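Filed under: Bedrooms & Dressing Rooms | Painted Furniture | Gallery

The cream vanity at the Draltstead house

Nasrin Parsa bought this vanity at an estate sale in October and had it moved into the upstairs room at Draltstead. It is a heavily carved piece, painted cream, with roses and scrolls on nearly every part you would look at. She asked me to put a few notes with the gallery for readers who have been writing in about painted bedroom sets.
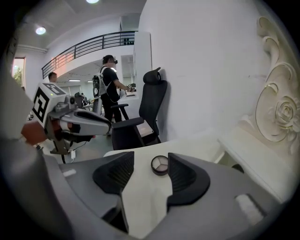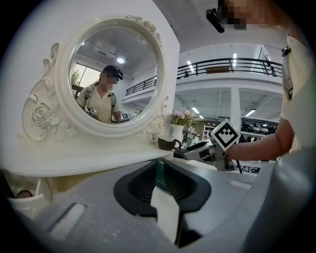

The vanity and the things kept on it, Draltstead.

Nasrin paid 408 dollars for the piece and had a second quote from Jamshid Hosseinzadeh for a full strip and repaint, which came to 1,510. She decided against it. The paint was sound, and the carving on furniture like this loses its edges quickly once a stripper gets into it. Jamshid agreed and did a small repair instead. He glued one loose joint at the back and filled a split that doesn't show from the front.

Cleaning took longer than the repair. Carved roses hold dust between the petals, and a cloth only pushes it further in. What worked was a dry, soft paintbrush first, then a cotton swab barely damp with water and a drop of dish soap. Nasrin did the whole thing over 2 evenings. She kept the soap away from any gold – old gilt paint can lift with very little rubbing, and matching the color afterward is hard.

For the mirror she sprays the cloth, never the glass. Liquid that runs down behind a frame will get to the silvering sooner or later.

A few people asked how to keep a vanity this fancy from taking over a room. Nasrin's answer was to leave the walls plain and keep most of her makeup in a Trista drawer box, with only what she uses that week left out on top. Flowers get changed when they look tired. Mugs are allowed, but she wipes under them, and she wants to put down a sheet of cut glass from Vahidi before summer. They quoted her 10 days for the cutting.

If you are shopping for something similar, check the backs of the carvings. Solid carving has tool marks and grain behind it. Molded ornament is smooth or slightly hollow and was glued on afterward. Either can be a good buy, but molded pieces chip in a different way and need a different filler. Bring a flashlight, and pull each drawer all the way out before you talk about price.

Beatriz Bastos is writing up a walnut dresser from the same sale, and her pictures will go in the next gallery.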